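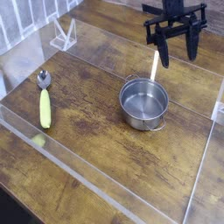
The table came home in July, strapped to the roof of my brother-in-law's car with every bungee cord he owned, and I have been meaning to write about it ever since. A few of you have asked how I look after an old wooden top that gets used for cooking, and I kept putting it off (I have a drawer full of half-finished posts, don't ask).

I found it at a yard sale out in Trevham, under a pile of curtains. The woman selling it was a little embarrassed by the blotches and kept telling me it would sand right out. I didn't want it to sand out! The blotches were the reason I had stopped the car. The color goes from honey to tan to a really dark chocolate, all in streaks, and there are scratches that I can't always tell from the grain until I run a thumbnail over them. I paid what she asked and threw in six dollars for the curtains, which I still haven't hung.

My first instinct was to do nothing, and for a month that's what I did. Then I spilled tamarind paste on it and panicked and called my friend Quyên Tô, who grew up around a furniture shop and has very little patience for people who panic about wood. She told me to wipe it with a damp cloth, dry it with another one, and stop calling during dinner. So that is now my routine. Warm water and a drop of dish soap after anything sticky, always along the grain, and then a dry towel right away. Every couple of months I rub in a thin coat of mineral oil before bed and leave it overnight, and in the morning I buff off whatever didn't soak in. It drinks less each time. The first coat took nearly 7 ounces, and I was worried I'd have to buy a second bottle.

The one thing I'm strict about is heat. Nothing comes off the stove and onto the wood, not even my little steel pot with the wire loop handles, which is so light that I forget it can hold a boil. It's my favorite thing in the kitchen. I use it for one person's worth of soup, for melting butter, for the syrup I put in iced coffee, and it goes on a folded towel until it cools. The spoon with the fat yellow-green handle usually goes along with it. It's small for a cooking spoon, I know, and my mother sighs every time she sees me stir with it, but that thick handle is so comfortable when my hands are stiff in the morning that I've stopped reaching for anything else.

I did try a beeswax polish over the winter. It smelled wonderful, but every crumb in the house stuck to it for a week, so I'm back to plain oil. If you've found a wax that doesn't stay tacky, please leave me a comment. I've still got half the tin, and I'd be happy to mail it to anyone who wants to try it on a chair.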